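Sernel Station Guide
Section 3: Changing a packing bench from hand work to gripper work

3.1 Before you start

This section is for shift leads and bench staff at the Tosside site. It covers the move from packing by hand to packing with the hand-held grippers, and the later step in which the Sernel arm takes over part of the picking. Read section 2 first if the bench has not yet been wired.

Each bench needs two trained people for the first week. One works the grippers, the other keeps the log and clears the table between runs. Staff who have packed by hand at the same bench should be chosen first, as the arm copies the order and the grip they use.

3.2 Setting up the bench

1. Switch off the conveyor feed at the wall and hang the tag on the switch.
2. Clear the bench down to its cover. A patterned cover may stay in place if it lies flat.
3. Hold one gripper in each hand and close both fully. The fingers must meet along their whole length.
4. Check the screws on the gripper arms by hand. If one turns, take the gripper out of use and enter it in the log.
5. Lay out cans, cups and tubes as they come from the tote. Do not stand them up or put them in rows.
6. Press START on the bench box and wait for the green light.

Note: The light may take a few seconds if the bench has been off overnight.

3.3 Picking a round item

1. Bring the fingers down on either side of the item, at its middle.
2. Close until the item stops rolling, then lift. Do not squeeze further.
3. If the item has to be tilted to reach the label, keep the second gripper clear of it until the tilt is complete.
4. Set the item down and open the fingers fully before moving away.

CAUTION: Do not hold pressurised cans with the force dial above 2.

CAUTION: Keep loose sleeves and lanyards away from the finger joints.

3.4 What changes for bench staff

Once a bench has logged 500 good picks, the arm may be switched on for that item type. From then on the arm does the repeated picks and the person at the bench deals with items it refuses - mostly soft packs and anything with a torn label. Target rates for hand packing no longer apply at that bench. They are replaced by a limit on waiting time, set by the shift lead.

Breaks stay as they were. The arm must be paused when the bench is left, even for a short time.

Staff moved from a hand bench keep their grade. Questions about rotas go to Hicham Ghoneim, and faults with the grippers or the bench box to Hamidreza Abbasi. The Zumville site follows its own rota and should not use 3.4.

3.5 End of shift

1. Open both grippers and place them on the rack.
2. Wipe the fingers with a dry cloth.
3. Sign the log, including any run that was stopped early.

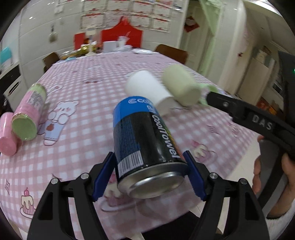
Can a bench go back to hand packing after the arm has been switched on?

The shift lead can return it at any time by pausing the arm, turning the key on the bench box to HAND and noting the change in the log. The picks already logged are kept.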